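Home | Tickets | Knowledge Base | Sign in

Label printer skips every other label after firmware update

Opened by Harriet Rosenthal. Status: resolved. 6 comments, 4 followers

The Dutby printer at the packing bench started feeding a blank after each printed label. Same roll as before, same template. Power cycling did nothing.

Ye-seo Na: Which firmware, and what is the gap setting?

Harriet: Firmware 169. Gap says "auto."

Ye-seo: Auto was changed in that version. Set the gap by hand to 4 mm, then hold Feed until the light blinks and run calibration again.

Harriet: Calibrated twice. Better, but it still skips on the small bin labels. Large shipping labels are fine.

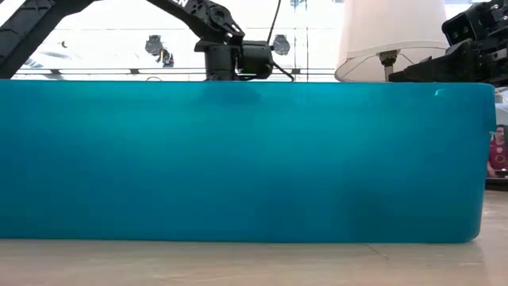
Sipho Le Roux: Check the label height in the driver as well. The update put ours back to the default — the template doesn't override it.

Harriet: Driver had the wrong height. Corrected it, printed 16 small labels in a row, no blanks. The second workstation had the same problem and the same fix worked.

Ye-seo: Closing. Reopen if it comes back after the next roll change.

Share (4) | Print | Back to Tickets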